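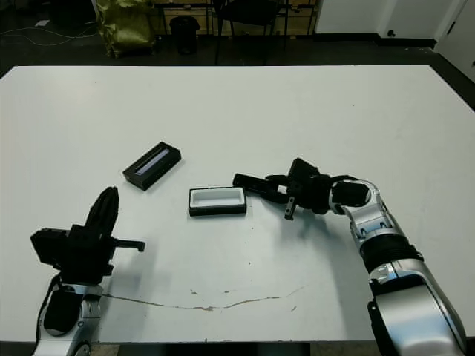 How to set up a two-arm table task safely

Use these steps before any tabletop job where both arms share the same work area. They follow the house rules at Mustico and take 14 minutes the first time.

1. Check the emergency stop. Press it, confirm that both arms hold still, then reset it.

2. Walk the full reach of each arm. Chairs, bags and bins stay outside that line, and loose cables on the floor are moved or taped down.

3. Look over the grippers. Fingers should be straight on their mounts, with enough slack in the cable for the wrist to turn all the way.

4. Place the parts. For small boxes and trays, leave room for a finger on each side. Only one arm may enter the middle of the table at a time unless the task sheet says otherwise.

5. Run the first pass at 30 percent speed with a hand on the stop button. Stay there until both arms are back at rest.

6. Write down any stop, bump or dropped part in the log, even if the run was finished.

Cracks and marks in the tabletop go in the log too. Negin Sharifi reviews entries every Tuesday. Send changes to these steps to Mahfuz Gazi.

This site uses cookies to remember your settings. Accept | Manage preferences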